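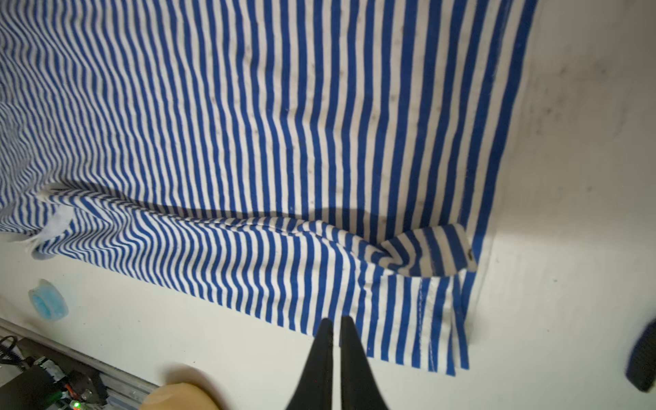
Field Visit Report: Skotberg Open Day
Student: Joni Hyvönen
Course: Automation in Practice

Our class visited the Skotberg lab on Thursday, May 11, 2023. The open day had three stations, and I signed up for the one on clothes folding. I wanted to see how two arms share one job, as my own project has only one arm and a box of washcloths.

The table has two robot arms, both bolted along the near edge, so they reach in from the same side as a person would. Striped shirts and a tank top were the test clothes. A turquoise basket stood in the back right corner.
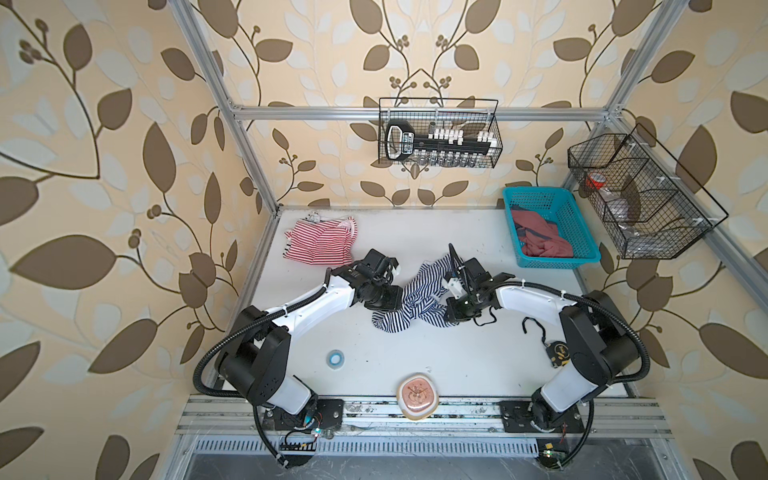 According to Tiziana Melis, picking up a crumpled shirt is harder than folding a flat one. With a flat shirt the hem and the collar are easy to find, but in a heap a sleeve can be on top of anything. She told us the lab has recorded 474 folds since January, and that 60 of them were thrown out.

I asked if stripes help. She said they do a little – a bent line shows where the cloth is creased – but the lab has not tested it against plain shirts.

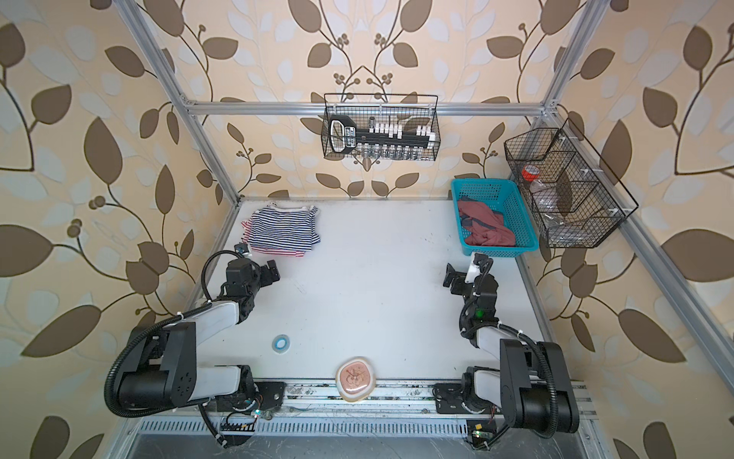 The other thing I wrote down was the grip. Each gripper has thin fingers, and a sleeve is easy to pinch along with the layer under it. In our lab we get the same problem with washcloths. We had 31 double picks last term, and I had blamed the camera.

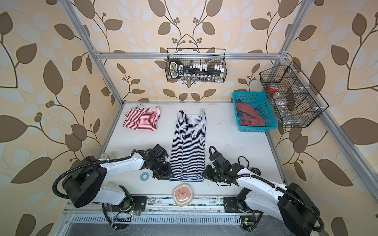 4. What I Will Use

I will start my trials with the cloth laid flat, hem toward the arm, and move on to crumpled ones later. I will also log double picks separately from misses. A second arm is not in our budget, so the two-arm part stays as reading. Lempi Seppälä has promised to send the slides.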